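Notebook – Hollis transcript coding, January 2018

Started the second pass on the floor debate transcripts today. The set is 357 speeches from the state house on the budget and policing bills, all pulled from the public record in August. First-pass codes are in the Findelis folder. Don't edit those, make a copy.

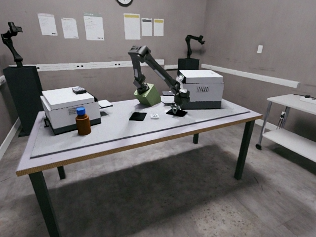 Shirley Fairclough

Main job was the "past position" code, which marks any speech where a member says the other party used to hold a different view. First pass tagged 222. I think that is too many. A lot of them only mention an old vote and make no claim that anybody changed their mind.

New rule: tag it only if the speaker names the earlier position and says it has been dropped or reversed. A bare vote count doesn't qualify. Neither does "they've always wanted this" – that goes under "hidden aim."

2 shares | 0 comments

Under the new rule I got down to 172. Most of the ones I took out came from the long evening session, where members kept reading each other's old press releases into the record. Nine I couldn't settle. They are marked with a question mark in the sheet and need a second reader. 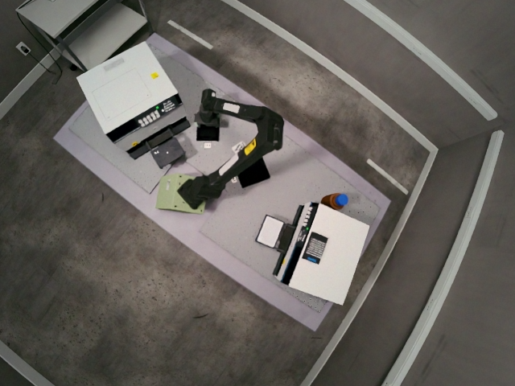 The other trouble is interruptions. Tristix splits a speech in two every time the chair gavels or a member yields for a question, so one speech can show up as three rows with the same speaker. I joined them by hand for the budget bill. The policing bill is still split. Joined rows have a J in the last column.

Also found that minority leader and minority whip were swapped in the speaker list for the first week of session. Fixed in my copy, not in the Ukura export.

Read the draft rule out at the end of the day and asked for objections. 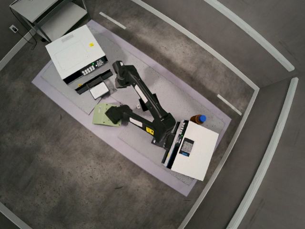 I'd keep the press release ones in, at least as their own code. If a member stands up and reads the other side's old statement out loud, the reversal is the whole point, even if they never say the word.

Fair. Will try a separate code, "quoted past," on the evening session only and compare. Policing bill rows to be joined before that.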